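# Planning a first gripper setup for bin work: where does the money go?

**Asked by Sabina Ranasinghe, May 5, 2019**

Hi all! I help run a small parts-sorting corner at Ulside (we pack mixed kits for classrooms, lots of little plastic bits, lots of bags) and I've been handed the job of putting together a budget for our first robot arm with a gripper. I'm the person who orders tape and labels, so this is a jump.

The arm itself I sort of understand now. I've got two quotes and they're close enough that I'll go with whoever answers the phone. What I can't figure out is everything else. How much do I set aside for the gripper, fingers, a wrist camera, bins, spare parts? My boss wants a single page by June and I keep finding new lines to add to it.

We'd be picking out of storage bins, mostly small things, some of them in clear bags. If you've bought for something like this I would love to know what you wish you'd put in the first budget. Also, do I need to buy special bins or can I use the ones we've got?? Thanks!!

---

**Answer from Harvey Chisholm** (marked helpful)

Oh, I have opinions on this one! I did the buying for a bench at Preltow and my first budget was wrong in pretty much every line except the arm.

Start with fingers. I put down one set, because the gripper came with one set and they looked sturdy. Then we started reaching into bins and I learned that fingers are like pencil erasers. They rub on rims, they rub on bin floors, they get knocked when somebody moves the table. I now order 6 pairs at a time and I put them under supplies so I don't have to ask permission again. My last order was $80 a pair, and I'm told I could do better if I printed them, but then you're budgeting for a printer and somebody's afternoons.

Next is the wrist camera. Do not buy the cheap one without trying it while the arm is moving. Every camera looks great when it's parked. I save a few pictures from mine every time we change a setting, and I bring them along when I talk to suppliers, so we're arguing about the same thing.
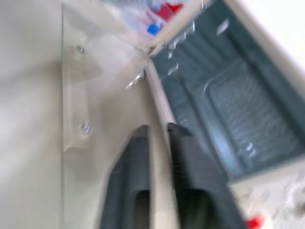
*Wrist camera view during bin work, with the fingers down by the rim and plenty of motion blur.*

See how the bright spots in the bin smear? If you need to read a label or spot a little part at that moment, you want either a better camera or more light or a slower arm, and only one of those is free. I'd price a lamp before I priced a second camera. I set aside $500 for camera plus lighting and spent nearly all of it, mostly on the lighting, which surprised me.

About your bins (sorry, long answer, I get going on this): try the ones you've got first. Look at the inside though. Ours have a thick rim and ledges going down, plus a rippled panel at the bottom, and small parts just love to sit in a spot the fingers can't get under. A plain flat-bottomed bin is easier. I'd buy two different kinds, test for a while, and then order the rest. Please don't order forty of anything in week one like I almost did.

Clear bags are hard. Shiny, crinkly, and the camera sees whatever is inside them or behind them. Ask the seller to demo with YOUR bags. Mail them a box of your stuff if you have to. One of mine said no to that and I crossed them off.

Other lines I forgot the first time:

- screws, brackets and the covers for the gripper (order spare screws with the gripper, the odd sizes are a pain later)
- cable ties and a cable sleeve long enough for the whole arm
- a table that doesn't wobble
- shipping, both ways, for when something has to go back

Leave yourself a cushion. I asked for one and called it "misc" and got told no, so then I called it "startup parts" and got told yes.

---

**Answer from Marcelle Lemaire**

Agree on the fingers. I'd add training time. We bought from Zuven and the class wasn't in the quote, it was $70 per person per session and we sent the whole shift. Worth it for us but ask first.

Also get them to write down which parts they keep on the shelf and which ones they have to order. We sat idle waiting on one finger mount and I still get grumpy thinking about it.

---

**Answer from Saron Zeleke**

just rent one for a while and see

---

**Comment from Sabina Ranasinghe**

Thank you so much, this is way more than I hoped for! Harvey, I went and looked at our bins with a flashlight and they've got those ledges too, ugh. I'm adding two test bins, extra fingers and a lamp. Saron, do you remember who you rented from? The places I called only do long contracts.

Marcelle, did the training cover changing the fingers or was that extra?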